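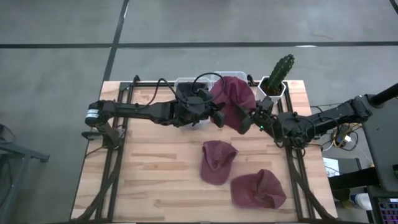 Both arms on one of the maroon caps, with the bins at the far side of the table.

Hat sorting passes the thousand mark

The hat sorting set reached 1,362 recorded examples at the end of June, well past the 1,000 that the Wanyama project had set as its target for the first half of the year. Recording will carry on through the summer at the Tistadstead lab, with a break while the floor is cleaned.

The job itself is simple to state. Hats start on the table, and the arms have to pick them up one by one and put them into the clear bins, sorted by colour. A person guides both arms through the whole thing from start to finish, and the movements are stored together with the video from the cameras. Those recordings are what the learning system is trained on. It is given no rules about hats, so whatever it knows about where to take hold of one has to come from the examples.

Rehema Waweru, who runs the recording sessions, chose hats after a spring spent on blocks and cups. "A cup is the same shape every time you go back to it," she said. "A hat changes when you pick it up. The crown folds in, the brim swings round, and the place you meant to hold with the second arm has moved. We wanted the system to see a lot of that."

For the same reason, the people doing the recording have been asked not to tidy up between examples. Hats are dropped on the table and left as they fall: brim up, brim down, on one side, or one leaning against another. Early on, Mwende Temba looked back over the first batch and found that nearly all the hats had been laid out flat and facing the same way. A model trained on that batch did well with flat hats and badly with everything else. Most of the batch has now been set aside, and a short note on how to drop a hat has been added to the operator guide.

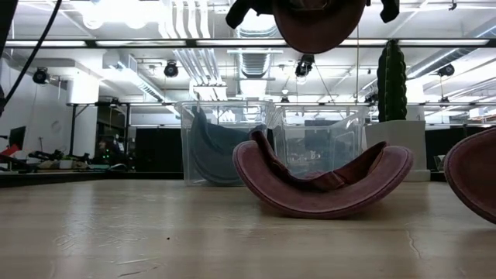
One hat lifted and another on its side in front of the bins.

Of the examples recorded so far, 68 have been marked as unusable. The usual causes are a hat slipping out of the grippers and off the table, or a recording stopped too early. Examples in which the operator fumbles and then recovers are kept, provided the hat ends up in the right bin. Faraji Kirui, who checks the recordings, would like more of these. In his view the system needs to see what to do after a poor grip as well as after a good one, and the most practised operators hardly ever make one.

Handing a hat from one arm to the other remains the slowest part. Operators differ in how they do it. Some let go with the first gripper as soon as the second has closed, and others hold on with both for a moment and pull the hat gently into shape. Both ways are allowed for now. Andor Szabó is training two versions of the model, one on each style, and expects to be able to compare them before the autumn. If there is a clear difference, the guide will ask for one style only.

The recording software, Flirby, was updated on 1st July. The main change for operators is that an example can now be marked as bad straight away, with one key, and no longer has to be found in the list afterwards. Anyone who last recorded before the update should read the new start-up page first, as the order of the checks has changed. The arms must now be brought to their rest position before the cameras are switched on. Old recordings open in the new version without conversion.

The set will be shared with the group at Zonitz once the checking is finished. Carola Kuhlmann's team there has a similar table and plans to run the trained model without recording anything of its own, to see how well it copes with different lighting and a different table height. Results from that will be reported in a later issue.

Recording sessions last an hour, and 21 of them are still open for booking. New operators are welcome and need no experience with the arms, but they should allow an extra half hour for practice before their first session. To book, write your name on the sheet by the lab door or speak to Rehema.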